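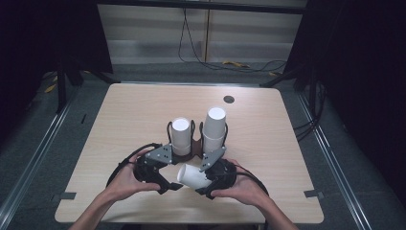
Jutgate Cup Rack, two-stack

Stock status: in the Adska warehouse, ships within 4 days
Colour: brown and black

We'll start with what the maker says, which is that the Jutgate will "transform your morning". It's a cup rack. You put cups on it. If your mornings need transforming, we'd look at the coffee first.

What we can say after a few months of having one in our own tea room is that it keeps two stacks of cups upright and out of the way, and that was all we asked of it. Most of the racks we've been sent over the years couldn't manage that much.

What it suits

Plain, straight-sided cups without handles. Handled mugs are a different matter. The box says "universal fit" and we've put a sticker over it, as Kianoush Taheri in our returns department has seen enough of those words for one lifetime. If your cups flare out at the rim, measure them before you order.

It isn't for plates either, whatever the leaflet suggests.

About "no assembly"

There are 6 screws. They go in easily enough, but that is assembly where we come from. Use your own screwdriver, as the one supplied is soft and will chew the heads.

Cleaning

Wipe with a damp cloth and dry it off. The maker claims the finish is "self-refreshing". We asked what that meant and were sent a second copy of the brochure.

Compared with the Akau

The Akau costs more and looks smarter in the catalogue. We stock it and we'll happily sell you one, but we couldn't find where the extra money went. Its base has a bigger footprint, so check your bench if you're short of room.

Customer comments

"Does the job. Ignore the leaflet." Atieno Lema

"Bought it for the club kitchen and was expecting rubbish. It's all right. Bit plain." Teodoro Llorente

"Mine arrived with a screw missing. They posted one out, but I had to ask twice." Viola Cirillo

Returns

Unused and in the original box, please. Cups not included. Page last checked 9/8/24.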